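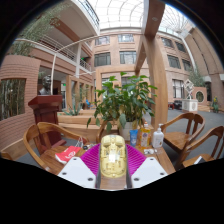 Re: [flurnham-list] Moving the toy library to the old bank building

On a November evening, a list member in Mestanley wrote:

> We have been offered the ground floor of the old bank on the
> Privine road. Rent would be 161 a month with heat included.
> Before we say yes, can anyone who has moved a lending
> collection tell me how long you had to close, and whether you
> changed your numbering? We have 700 items and the labels are
> a mess.

We moved ours two years ago, from the church hall to the back of the Najafi building. It was a bigger job than yours, over 4000 pieces if you go by parts, but most of that is train track and blocks.

We closed for three weeks. Two would have been enough if the shelves had been up before the boxes came. Ask the landlord what the walls are made of. Ours would not hold a bracket, and we ended up buying freestanding units.

On numbering, I would leave it alone until you are in. We tried to relabel while packing and ended up with 83 items that had two numbers or none. It took until spring to sort out. Pack by the old numbers, unpack by the old numbers, then change them shelf by shelf.

Other things I wrote down at the time:

Extend all loans past the closing date. Families kept about a third of the stock at home for us, and we didn't have to carry it.

Small plastic vehicles and figures travel fine in pillowcases. Puzzles do not. Tape the boxes shut or put a rubber band on each one.

Take the phone number with you, even if it costs a little. People still call the old one.

The rent sounds fair to me with heat in it – ours is not. I would ask who clears the snow from the steps, and whether you can leave strollers in the entry.

I can send our packing sheet if you want it. It is one page and you would need to change the headings.

Flurnham Toy Library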